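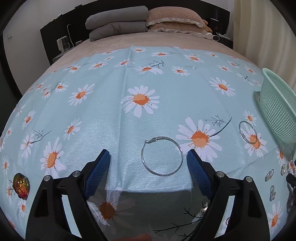 Tarkcombe lost-and-found moves to the library
September
By Vasilis Jurić

The town lost-and-found desk has left the old bus office and is now at the Tarkcombe library, on the ground floor next to the copy machine. It opens at 10 a.m. and closes at 4 p.m. on every day the library is open. The phone number has not changed.

Anything turned in at the swimming pool, the town hall or on the number 13 bus is brought over once a day, in the afternoon. If you lost something this morning, ask where you lost it first and try the desk tomorrow.

Items are kept for 35 days. Keys, phones and wallets are kept longer, and anything with a name in it gets a phone call or a letter. After that, clothing and umbrellas go to the Vasić thrift store on Mill Road. Jewelry is held until the end of the year and then sold at the winter sale, with the money going to the library book fund. Last year's sale brought in $476.

To claim something, bring an ID and be ready to describe it. For jewelry, the desk will ask about the size, the metal and the kind of clasp. An old photo of you wearing the piece is fine as proof. Staff will not read out a list of what has come in over the phone, so please don't ask them to.

Single earrings are the hardest to return. People often throw out the one they still have, and then there is nothing to match. Keep yours for a few weeks before you give up on it. Check scarves, coat collars and the lint tray of the dryer. Bedding is another common place, so shake out the sheets before they go in the wash.
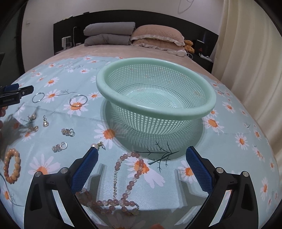

ETOVGATE, September

The branch desk in Etovgate will stay where it is, inside the post office, but hours are shorter through the fall. It is open mornings only, until noon. Larger items such as bikes, strollers and suitcases can't be stored there anymore and will be sent on to Tarkcombe.

Items found on the Etovgate side of the bridge can be left at either desk. Fill out the yellow slip with the place and the time you found the item. A slip with no place on it makes it much harder to find the owner.

The desk does not take food, medicine or open bottles. Found pets should go to the animal shelter.

Lost and Found, Tarkcombe Library, ground floor | Contact the newsletter | © Tarkcombe Town Newsletter | Back to top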